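Notebook, sim manipulation - 16 Jul 2021
Entry by F. Govindasamy. Read by T. Memon, comments folded in.

Continuing the shelf task from the last entry. Goal for today: find out whether the drop in success after the May asset update comes from the policy or from the contact settings. Tanveer's bet was contact settings. Mine was the policy.

Setup. Policy is Cuautle, checkpoint 3035, no retraining. Simulator build unchanged. Scenes from the Womus set, bottle class only, shelf and floor variants mixed. Same seed list for both arms of the comparison so the start poses match one to one. 982 episodes per arm. Rendering off for the bulk runs and on only for replays of selected failures.

Arm A: contact parameters as shipped with the updated assets.
Arm B: friction and contact offset put back to the old values, mesh unchanged.

First pass was thrown out. The config loader was reading the object mass from the class default and ignoring the per-asset file, so every bottle had the same mass. Fixed in the loader, added an assert, restarted both arms. The old numbers are in the run folder under "bad_mass" - do not merge them with anything.

Second pass finished before lunch. Arm A failed 319 episodes. Arm B was lower but not by enough to explain the drop, so friction accounts for part of it at most. Went through replays of the arm A failures, starting with the bottles, long neck and straight body. The collision mesh for this group is a convex hull over the full height, neck included, and it is wider at the shoulders than the visual mesh.

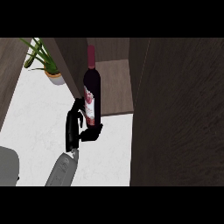
Replay still, arm A, bottle asset. Digits spread around the lower part of the glass, one passing under the base.

The low hand pose is what the policy should produce if it treats the shoulder region as occupied. The old mesh was split into several convex parts and left the space next to the neck free. With the hull, the fingers meet contact early on any approach from the side and above, and the policy settles for the lower body. Grip there is sensitive to friction, which fits the partial recovery in arm B.

Checked by hand on one asset: swapped in the old decomposition, kept the new friction, ran 19 of the failed start poses. Most of them went through. Too few to report, enough to justify a third arm.

Side note on the observation. The point cloud is sampled from the visual mesh and contact comes from the collision mesh, so the policy sees free space and touches something anyway. Gallent had the same mismatch and we patched it there by sampling from the collision mesh. I would prefer to fix the asset this time. Tanveer disagrees and wants both, with the sampling source as a flag. Left open.

To do:
- Arm C: old decomposition, new friction, same seeds.
- Script to flag assets where hull volume exceeds visual mesh volume by a set margin. Run on the whole bottle class first.
- Move the loader fix to the Poda branch. Tanveer has write access, I do not.
- Log first contact location per episode. At present we only keep the final grasp.

Arm C is queued on the shared node behind the Poda training job and should start overnight.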